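Two grippers, one month, and I still don't buy the brochure

Rorkik says their new hand-held gripper is good for "any everyday object." I have read that sentence on the box of every gripper I've tried, so I spent most of January finding out which everyday objects they meant.

The short version: it's fine. It costs $638 with the wide pads and it closes straight, which I can't say for the Fleury I bought last year at $274. The Fleury has play in the left link that you can feel with your thumb, and Fleury support told me this was "compliance." Okay.

What bothers me is how these things get compared. Everybody tests on blocks. A block doesn't care how hard you squeeze it. Bereket Admasu posted his Kokesden numbers last fall, 596 grasps, all on the same set of plastic cubes, and people still quote them at me as if they settle anything.

So I went with paper cups, the big ones with the corrugated sleeve. Upside down is the harder way to take them, I think, because the wall leans in toward the top and flat pads want to ride up it.

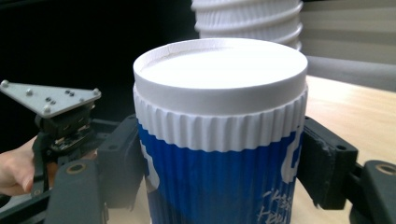
My complaint about the pads is that they're too hard. You get contact on the ridges and nowhere else, so you squeeze more, and then the cup goes oval. Sumeya Negussie glued 3 mm foam on hers and swears by it. I tried the same foam and liked it for two days, until it started peeling at the corners.

Stacking is another matter. Getting one cup over another without catching the rim is mostly down to whoever is holding the handle, and I'd like to see a vendor admit that in print.

I'm keeping the Rorkik for now. The Fleury is going back in the drawer unless somebody at Skenham wants it for parts.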